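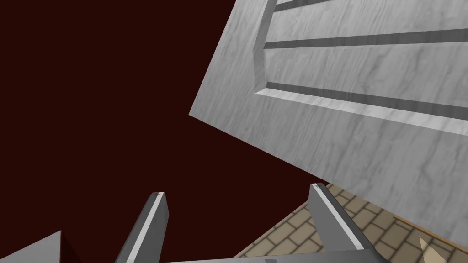

So the plan at Mestwood this summer is to teach an arm to open kitchen cabinets, and to do it almost entirely with simulated demos. I've been on the data side since July and I have doubts. Thread.

The pitch: Elov generates kitchens by the thousand, you drive the arm through each one, log everything, train on it. Current count is 3,459 episodes. That number is in every slide deck. What's in the episodes is in none of them.

I pulled 100 at random on Saturday and watched them from the wrist view. 20 of those never touch the door at all and still carry a success flag. The checker only looks at the hinge angle at the end, and some doors spawn already ajar.

Then the textures. The randomizer puts marble on cabinet doors. Gray veins, polished look, over brick-pattern floor tile, with a flat maroon nothing where the rest of the house should be. I get the theory. Vary everything and the policy learns to ignore color. Fine. Show me the run where that happened with cabinets.

Because what doesn't vary much is the geometry. I went through the asset list and there are 117 door models, and most are the same raised panel stretched wider or taller. We've randomized the paint.

Also, wrist camera, door right up close, no handle in view. What is the policy supposed to learn from a stretch like that? The person driving knew where the handle was from the overhead view. The policy doesn't get the overhead view.

Someone from the Aoki group replied that scale fixes this. Maybe! They said that about drawers too, and I'm still waiting on the drawer numbers from a real kitchen.

What I've asked for: fix the checker, drop the bad episodes, and let me collect a small real set in the Dresdale test kitchen to compare against. Got a yes on the first one.

Re-running the checker tonight. Will post the new count, whatever it is.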